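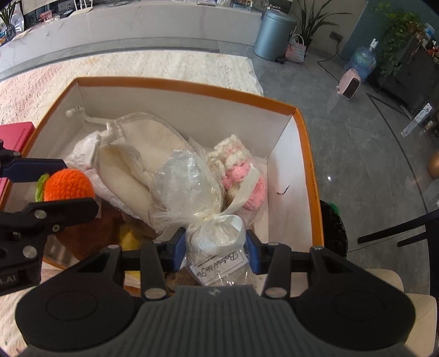 The baby box has come down from the top of the wardrobe again. It comes down once a year or so, usually when I am looking for something else, and then it sits on the floor for two days while I decide what to do with it.

It is a shoe box, an orange one. I bought the shoes in July for a wedding, 40 euros in the sale, and wore them twice. The box has had a much longer life than the shoes. It was the right size for the bottom drawer of the changing table, and when the changing table went to my cousin the box stayed and the contents stayed in it.

I wanted to write down what is in there while I still remember where it all came from.

The crocheted booties, white and pink, were made by Hildegard Thiele, who lived below us in the old flat. She made them before we knew what we were having and said babies don't read colour charts. They were worn for one afternoon, when my parents visited. After that the feet had grown. The cream ribbon in with them has no story that I can recall, but I have never managed to throw a ribbon away.

The orange crocheted ball with the green leaf came from Hildegard as well. We always called it the pumpkin. My husband says it is a tangerine, and I never thought to ask her.

The little clear bag with the white satin bow was a gift too. It has a small label card just below the neck, in curly black writing, and I have never untied the bow. At first I was saving it, and then it seemed silly to open it so late. I had the same trouble with a bar of soap from my godmother, which lasted eleven years in its wrapper and then smelled of nothing.

The cream drawstring pouch has always been useful. It has been to the seaside with dummies in it and to the hospital with hair clips. At the moment it is off duty.

Then there is the brown plush. It was bought at Lò, the little shop by the station that closed, and it was the only thing in the box we chose ourselves. It was loved for one winter and then replaced overnight by a rabbit, and the rabbit is still in use, so it doesn't live in the box.

I have tried to be more organised about all this. Last year I ordered a keepsake box from Tusari, with compartments and a place for a hospital bracelet. It was too shallow for the pumpkin, so it went back. Hartmut Kleinschmidt from work told me he photographed all his children's baby things, 479 pictures in the end, and gave the originals away. He says he doesn't miss any of it. He also says he hasn't looked at the pictures.

So the shoe box it is. What I did this time was modest. I smoothed out some of the tissue paper and wrote a note with who made what, so that my daughter won't have to guess one day. The note took me 20 minutes, mostly because I couldn't find a pen that worked.

I will have to do the same for the Christmas decorations at some point. There are two crates of those in the cellar, and half of them came from people whose names I am already mixing up.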